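The Grip That Let Go

A shiny carton, a worn finger pad and 297 recordings that had to be checked again

By Stella Nyamweya

The first drop was at ten past four in the afternoon. Carton of tea, out of the fingers, onto the floor. Arben Milošević picked it up, put it back, carried on. Then it happened again. And again, same carton.

"I figured it was me," he says. "You get tired, your thumb eases off. You don't blame the tool."

The tool was to blame. Mostly.

Milošević collects grasping data for Humwood, a small outfit that teaches robot arms to do household chores. The way they do it – the way a lot of people do it now – is with no arm at all. You hold the gripper yourself, squeeze a handle, pick things up, put them in a basket. The camera on the gripper watches. Later a robot learns from the recordings. Cheap, quick, works in anyone's living room.

Which is fine until the gripper starts lying.

What went wrong

The fingers close through a linkage, a set of short bars turning on metal pins. Squeeze the handle, bars swing, fingertips come together. The fingertips wear soft ribbed pads so that cardboard and plastic don't slide.

On the unit they call Donder, one pad had started to peel at the back. Not off. Just lifting. When the fingers closed on something with a rough surface, the pad got pushed flat and held. On anything glossy it crept sideways under load, a hair at a time, and the carton crept with it.

Here's the bad part. The handle reading said the fingers were closed and squeezing. Full grip. So in the recording you have a firm hold, a firm hold, a firm hold, and then the carton is on the floor. A robot trained on that learns that a firm hold is enough. It isn't.

"A fault that stops the machine is a good fault," says Teodora Bošković, who runs repairs. "This one kept smiling at us."

She'd seen something like it on an older model, the Damgaard, where a loose pin gave the fingers a wobble you could feel in your wrist. Donder had no wobble. It felt great, everyone liked using it.

Back on the rug

I went to watch them try to make it fail on purpose. July, windows open, a fan going. The test is dull by design. Sit down, basket on the floor in front of you, cartons. Lift, tilt, hang it over the basket, hold, lower. Swap. Glossy boxes mostly, because matte ones never gave any trouble.

They work up close, two grippers going over the one basket, and it's easy to bump the other tool if you aren't watching. Bošković wants the carton held low, near its end, so the weight sits above the fingers and tries to tip. Worst case. If a pad is going to shift it'll shift there.

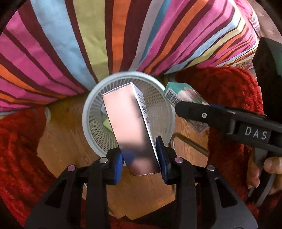 The pinch nobody wrote down

While they were looking for one problem they found another. Going back through the old log sheets, Vesna Stoyanova noticed three entries with the same word in the comments box: "ouch."

No injury report with any of them. Operators had been reaching in with the free hand to save a slipping carton, and the bars were catching a fingertip as they closed. Small stuff, a blood blister, a nick. But it's the same fault showing up a second time. Box slips, hand goes in, tool bites.

"People will always try to catch the thing," Stoyanova says. "It's a reflex. I've done it. So the rule was never going to be enough on its own."

The rule, for what its worth, was on page 4 of the sheet everybody signs. Keep fingers clear of the linkage. She has moved it to the top of page 1 and added a line: let it fall.

Arben says that's harder than it sounds. He still flinches.

297 recordings

Then the cleanup. Donder had been in use for 30 sessions before anyone pulled it, and those sessions made 297 recordings. Valbona Halilović, who handles the data, watched every one. Normal speed first, then slow around each lift.

She was looking for creep. Carton edge against the pad, does it move when the fingers don't. She went in expecting to toss the lot, and the client, Tarnarar, had more or less told her to do that. She ended up keeping the ones with rough cardboard and fabric, and marking the slips as slips.

"A labeled failure is worth having," she says. "An unlabeled one is poison. Same video."

Tarnarar wasn't thrilled. They'd paid for clean grasps. There was a phone call, nobody wants to tell me much about the phone call. The kept recordings went over with a note attached, and the rest have been shot again with a different gripper.

What's changed

Pads get checked before each session now. Thumb on the pad, push sideways, look at the back edge. Takes seconds. Any lift at all and it gets replaced, no gluing it down to get through the afternoon (someone had been gluing them down to get thru the afternoon).

Every session also opens with a glossy carton held over the basket for 30 seconds. If it drops, the tool goes to Bošković.

And there's a guard coming for the linkage, a thin cover over the pins. The first version rubbed. The second one blocked part of the camera's view, so that went in the bin too. Bošković is on version three and says not to ask her when.

Donder is back in use with new pads. Milošević asked for it.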